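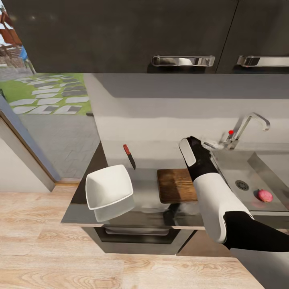 Sink and counter, with a cutting board on the left.

Apr 10, 2019

I got to the Lillia ten minutes early and she was already in the corner booth, with a shoebox on the seat next to her like it was a second guest. She'd ordered for both of us. "You're having the rhubarb cake," she said, before I had my coat off. "It's off a card I found. They changed the sugar, but they did ask first."

If you live anywhere near Tistcombe you may have heard of the recipe card lady, which is what everybody calls her and what she asked me to call her too (she doesn't want her name on the internet, fair enough). She collects other people's handwritten recipes. Index cards, mostly, plus backs of envelopes, a bank calendar, and one page torn out of a hymnal that she feels a little guilty about. She has 1,143 of them. I know because it was the first thing I asked, and she had the number ready.

"People always want the number," she said. "Then they want to know which one is the oldest, and I don't know which one is the oldest. Hardly anybody dates a recipe. Why would you? You're writing down meatloaf."

The whole thing started 31 years ago at an estate sale in Wirnilthorpe. She'd gone for a lamp. The lamp was gone, and on the kitchen table there was a tin recipe box with a price sticker on it, and when she opened it the cards were all still inside, dividers and everything. She stood there reading them until the man running the sale asked if she was planning to buy it or move in.

"I couldn't believe they were selling it with the cards in," she told me. "I thought it was a mistake. I said to him, you know there's somebody's handwriting in here. And he said, ma'am, there's somebody's handwriting in every house on this street."

She bought it, took it home and read it cover to cover, or front to back, whatever you do with a box. The woman who wrote it made a lot of salads with gelatin in them. She also had opinions about her relatives. One card, for a ham glaze, has "do NOT give to Ed's sister" written across the top and underlined so hard the pen went through. My tea came out of my nose a little.

"You see?" she said. "That's a whole Christmas, right there."

I asked her whether she cooks from them, and she made a face at me. Of course she does! She tries to make one a week, though she skips stretches in the summer when it's too hot to have the oven on, and she went a whole winter without touching them after her knee surgery. She follows the card exactly the first time, even when she can tell it's going to be bad. Some of them are very bad. There's a tuna dish with canned pears in it that she has made twice, the second time for a neighbor who didn't believe her.

"The trouble with cards is that they were written for the person who already knew," she said. "You get a list of ingredients and then it says 'mix and bake.' Bake at what? For how long? In what? She knew. She'd made it every Sunday since she got married, so she only needed reminding about the nutmeg."

She calls these the reminder cards, and they're her favorites. She has one that just says "Aunt's rolls" and under it "more flour than you think." No amounts, no oven. She worked on that one from February until well into the summer, and she says she's got rolls now that she likes a lot, but she has no way of knowing if they're Aunt's.

I've got to admit I came into this a bit skeptical. I have my own mother's recipes in a drawer somewhere, under the takeout menus, and I haven't looked at them in years. Most of what I cook comes off my phone. I said so, expecting a scolding, and she just shrugged and said she uses her phone too, she looked up how to poach an egg last week. "I've been poaching eggs since I was nine. I wanted to see if somebody had a better idea." Had they? "No."

We got onto stains. This is a big subject with her. She can look at a spot on a card and tell you what it was, or she says she can, and I wasn't in a position to argue. Butter goes clear and spreads. Vanilla leaves a brown ring. Egg gets shiny and then cracks. Tomato is tomato. The cleanest cards in a box are nearly always the ones somebody clipped out of politeness, when a friend brought a dish and you had to ask for the recipe. "You can tell what a family ate by how filthy the card is," she said. She pulled one out of the shoebox to show me, a chocolate sheet cake, and it was practically see-through.

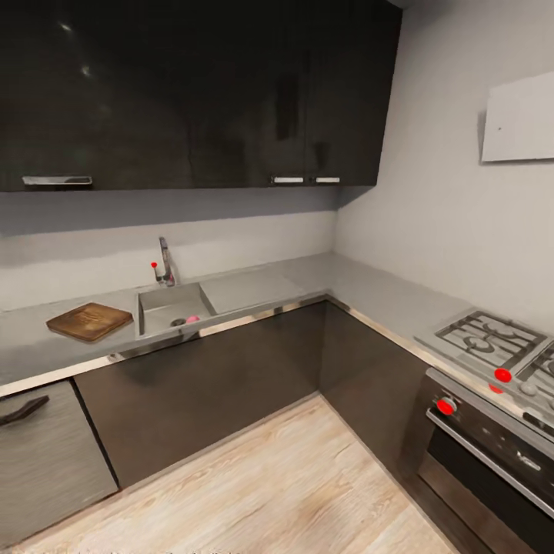

What should you do with a greasy old card if you want to keep it?

"Leave the grease alone. Put the card in a paper sleeve by itself so it doesn't get on its neighbors, and keep it someplace dry that isn't the kitchen. People want to laminate them, and I wish they'd stop, you can't ever undo it."

She went on about laminating for a while, actually standing up at one point to get another fork. She'd had a set come to her from a family out past the county line, beautiful cards, fountain pen, and somebody had run every one of them through a machine at an office. The ink had gone purple. She keeps them anyway. She also doesn't like magnets, photo albums with the sticky pages (those are the worst, she says, worse than soup), or rubber bands, which go gummy and take the corners off. Shoeboxes she's fine with. She spends her money on the sleeves.

The first few years she only bought boxes at sales. Then word got around and people started dropping them off. She's come home to a recipe box on the porch with no note. She's had them mailed from other states. The secondhand store on the main street, Metwally, keeps a bin for her behind the register, and she stops by on her way to the dentist or the bank or wherever and goes through it. They won't take money for the cards, so she buys a mug every time. She has too many mugs.

I wondered if it ever felt sad, all those boxes that families didn't want. She took a bit to answer that.

"Some of them," she said. "But I don't think they didn't want it, exactly. You're cleaning out a house. You've been at it for days and your back hurts and there's a box of cards, and you can't read her writing, and you've got a plane to catch. I've done it. I cleaned out my father's place and I threw away things I'd give my arm for now. I don't judge anybody for the box."

And sometimes they come back for it. This is the part of the conversation I've told everyone about since. Three times now, somebody from the family has tracked her down. One was a grandson who'd been a kid when the house was sold and who remembered a cookie with anise in it, and that was all he had to go on, anise, and the name of the street. She found it. He sat at her table and read through the box without saying much, and she made him a sandwich, and then she gave him the lot.

"Just gave it to him?" I said.

"Well, it was his." She looked at me like I'd asked if she charged for the sandwich. "I copied out the anise one first. I'm not a saint."

Copying is how she spends most evenings. She writes each card out again by hand, spelling mistakes included, into big ruled notebooks, with a line underneath saying where it came from and what she thinks the stains are. I asked why she doesn't scan them and she said her niece did scan a batch and they're on a computer somewhere, and that's nice, but she doesn't learn anything from a scan. When she writes a recipe out she notices that the woman never once measured salt, or that she switched from lard to shortening halfway through the box, or that the handwriting gets shaky and then turns into someone else's handwriting.

She does a newsletter, too. It's one card a month, typed up with her notes on how it came out, and it started as something she mailed to her cousins. It goes to 3,000 people now. She finds this pretty funny. They write in with corrections, and they fight. There was a long argument over whether you drain the pineapple, and two readers canceled over it and one came back. She prints the good letters at the bottom of the next issue and never says who she thinks is right, but she told me, off the record, about the pineapple. I'm keeping that to myself.

What does she want from all this in the end? A cookbook, I figured, and I guess everybody figures that, because she was shaking her head before I finished. A publisher did call once. They wanted to fix the recipes. They wanted to put in the temperatures and take out the thing about Ed's sister. She said she'd think about it, and then she thought about it while she washed the dishes and called them back the same afternoon to say no thank you.

"They'd be better recipes," she said. "I know that. They'd work. But I already have a cookbook that works, it's got a red cover like everyone's."

We'd been there long enough that the staff were putting the chairs up on the other side of the room. The rhubarb cake was really good, by the way, and I had two pieces. Less sugar was the right call, and she thought so too, though she'd gone and written it on the back of the card in pencil with a question mark.

Before we left she asked about my mother's recipes, the ones in the drawer. What were they on? Cards, I said, mostly, and a couple of pieces of a cereal box. She got very interested in the cereal box. She wanted to know which cereal, and I didn't know, and she told me to go home and look and then call her.

I looked. It's corn flakes, and on the back is how to make my grandmother's dumplings, except there's no amount given for the water. I've made them once so far and they came out like erasers. She says to try it with less, and to let the dough sit, and that she'd like to see the cereal box sometime if I wouldn't mind bringing it by.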